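Paid participants wanted - handheld gripper comparison, Grikircombe

Posted Nov 18, 2020

Ratineo is looking for 12 people to help us compare two sets of handheld grippers, the Jullotine and the Fleury. Sessions run in January at our Grikircombe space. No robotics background needed. Steady hands, some patience.

What you do: pick a gripper set, one in each hand. Move, tilt, open and close everyday objects on a table. Same tasks again with the other set. Short form after each block - grip feel, wrist strain, how well you could see the fingertips. We want blunt answers, if the fingers slip or the thing is too heavy write that down.

Each session is 100 minutes with breaks. Pay is 79 dollars per session, two sessions per person. Second one has to be on a different day.

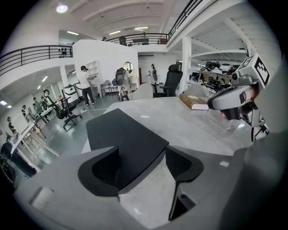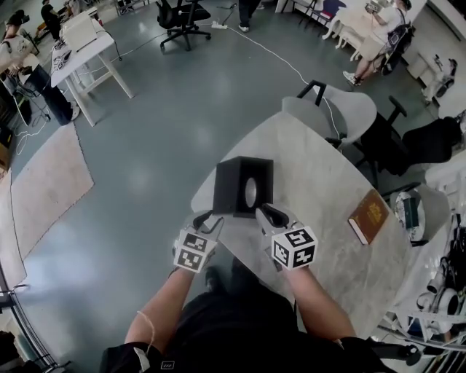 Black gripper fingers up close in the first picture; both hands at work on the open black box in the second.

You should be:
18 or over
OK standing at a table for most of a session
able to use both hands, left handers very welcome (we are short on them)
fine with being recorded. Grippers carry cameras and there may be a head camera too, so your hands and the room get filmed

Not a fit if you have a wrist or shoulder injury right now. Ask us if your not sure.

It's an open room and other people will be working near you. Short sleeves or sleeves you can push up. No bracelets or big watches please, they knock against the housing. Flat shoes, there are cables on the floor.

Also open - one part-time session assistant, same dates. Resets the objects, checks markers and camera feeds, swaps fingers between blocks, keeps the log tidy. Some experience with cameras or lab work is nice to have. Say in your message which one you want, participant or assistant.

To apply: write to Nnamdi Shehu at Ratineo, put "gripper comparison 282" in the subject line. Give us your name, which hand you write with, and the days you can't do. We reply to everbody, may take a week. Slots get filled in the order messages come in.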